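Looking after a wooden table (and everything you put on it)

I've had the same pale wooden table for years now and it has been desk, dining table, sewing bench and dumping ground, sometimes all before lunch. People ask how I keep it looking decent and the answer is that I mostly don't, but I've picked up a few habits along the way and I'm writing them down here in no special order. Most of them will do for a worktop as well.

Everyday wiping

A cloth wrung out until it hardly drips, then a dry one straight after. I used to leave it to air dry and got those dull streaks you only notice when the sun comes in low. A tiny squirt of washing-up liquid in a bowl of warm water is plenty. I gave up on spray polish ages ago, it goes tacky and then the crumbs stick to it, and you end up polishing toast into your table.

Wipe along the boards and not across them. If your top is made of lots of narrow strips joined together, crumbs and flour love the joints, and a soft dry brush will get them out far better than a cloth will.

White rings

Mug rings! If it's white, the damp is usually sitting in the finish and you've got a good chance. My friend Sevim Altıntaş swears by a hairdryer on the lowest heat, kept moving, and then a dab of olive oil rubbed in with a fingertip. It has worked for me three times and failed once (that one had been under a plant pot all through December, so I can't really complain). A black ring has gone down into the wood and you'll be sanding.

Small scratches

Rub a walnut over them. I know how that sounds, but on pale wood the oil takes the edge off a light scratch so it doesn't catch your eye. Deeper ones I fill with a wax stick. Buy two shades close to your table and mix them, the single colours never match.

If you're oiling the whole thing, do it in the evening and go to bed. Thin coats, wipe off whatever hasn't soaked in after 22 minutes (my kitchen timer was stuck on that number for a whole winter and I've never changed it), and leave it alone till morning. Please spread oily rags out flat outdoors to dry before you bin them, they can catch fire scrunched up in a heap.

Cleaning brushes at the table

Make-up brushes, pastry brushes, the little ones for watercolours, I wash them all much the same way. Lukewarm water and a bit of baby shampoo, swirl in the palm of your hand, rinse until the water runs clear. Keep the bristles pointing down the whole time so water doesn't creep up inside the metal collar and loosen the glue. Squeeze them out in a towel, pinch them back into shape, and then lay them down flat to dry with the heads hanging over the edge of something so air gets underneath. Never stand them upright in a mug while they're wet.

Put a towel under them too if it's a table you care about. Black handles can look very smart but cheap paint does sometimes come off on damp wood.

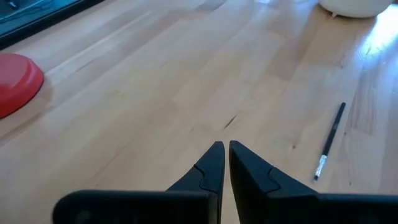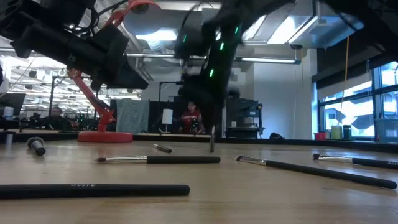
Storing them afterwards

Once they're bone dry, and I mean left overnight, mine go in a roll made from an old tea towel with pockets stitched down it. Océane Dhillon made me the first one and I've copied it badly ever since. Long ones at one end, stubby ones at the other, so the roll doesn't bulge in the middle. If you prefer a jar, put a couple of inches of dry rice in the bottom and they'll stand up nicely without flopping about.

Stopping the wobble

A cork sliced thin makes the best shim going. Work out which leg is short by pressing on opposite corners, slide slices under until it stops rocking, then glue them together and trim with a craft knife. Do check the floor first, though. I shimmed a perfectly good leg and then moved the table to the window, where it rocked the other way.

Felt pads

The stick-on sort fall off if there's any dust on the leg, so wipe the feet with white spirit and let them dry before you press the pads on. I bought a bag of 50 and thought it would last me for ever, but with six chairs to do I'm already near the bottom. Have a look at them whenever you mop, as they pick up grit and then they scratch the floor worse than a bare leg would.

Candle wax

Ice cube in a sandwich bag, hold it on the wax until it goes brittle, then lift it off with an old loyalty card. Buff whatever's left with a soft cloth. If it was a red candle you may be back to the wax stick, I'm afraid.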